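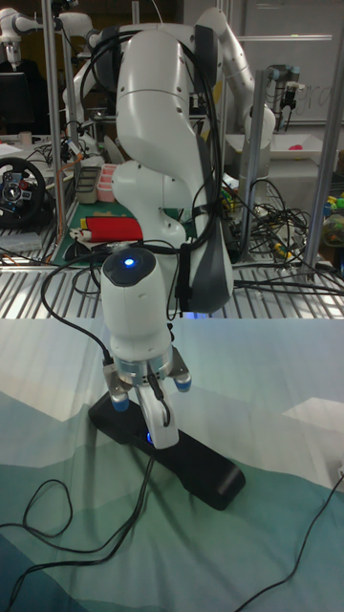

WORK & MONEY | The Long Chat

The man who reads your lease so you can go on not reading it

31 December 2021

Kamlesh Agarwal keeps his favorite clause in a plastic sleeve. It comes from a commercial lease signed by a bakery, and it requires the tenant to keep the premises "free of persistent odors, including pleasant ones."

"They sold bread," he says. "They signed it on a Monday's worth of sleep and moved the ovens in."

Agarwal has spent 20 years reading leases for small businesses, first at a property firm called Lukard, where he was on the landlords' side, and then at Trirside, the two-room practice he opened in June of a year he describes as "badly chosen." His clients are florists, dentists, repair shops and a dance school with strong views on flooring. Most of them come to him after signing.

"I would say the ideal time to call me is before," he says. "The usual time is when there's water coming through something."

He is a slow talker and a fast reader. When I hand him my own apartment lease, he gets to page 5, makes a small noise and gives it back. I ask what the noise was. "How attached are you to the deposit?"

The trouble, he says, is that people read a lease the way they read the safety card on a plane. They look at the big number, which is the rent, and skip the small ones. One client, a framer, had haggled for weeks to get $2000 a month, and was very proud of it. Her share of the building's upkeep, tucked into a schedule at the back, brought the real figure to $3000.

"She'd won the argument," Agarwal says. "It was just a different argument from the one they were having."

Did he write clauses like that at Lukard? He looks out at the parking lot for a while. "I wrote some very clear ones," he says. "I put them in very quiet places."

He does his own reading at Brandão, the café downstairs, where he has a corner table and a standing order for toast. The owner has never asked him to look over her lease. He has never offered.

"I like the toast," he says. "I don't want to know."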